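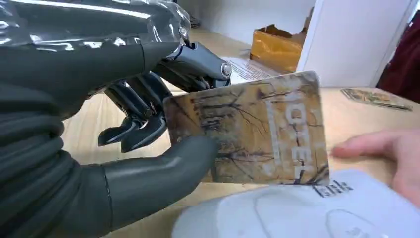 In Praise of the Card You Can Hold

26 February 2023

I have kept nearly every card anyone ever gave me, and I don't mean only the birthday ones. I mean the postcard from the gift shop in Udby, the little cards that used to come tucked in with a parcel, the invitation to a gallery night I was too tired to attend. They live in two shoeboxes on the closet shelf, and last September, when I finally sat down with them on the bedroom rug (I had promised myself an hour and it took the whole afternoon), I counted 205.

My family thinks this is clutter, and I can see their side of it. But I've come to believe that a printed card is one of the kindest small things we still make, and I would like us to make more of them.

Consider the ones with a picture on the front and hardly any words. Bare branches are my favorite, all those thin dark twigs against tan and yellow, because they ask so little of you. You can write "thinking of you" on the back of a winter woods and it will suit a new baby or a bad month. I have nine with trees on them, and I could tell you where I was living when each one came.

A message on my phone is quicker, of course, and I send plenty. Still, I have never once come across an old text while looking for the scissors. A card turns up. It falls out of a cookbook, a bit bent at the corner, and for a minute or two you are back in touch with somebody.

The print shop on Tamiru Street will do 36 of them on good heavy stock, and they don't mind if you fuss over the color, as I do. I've just ordered another batch. Most will go out before spring, and I suppose I'll keep one for the shoebox.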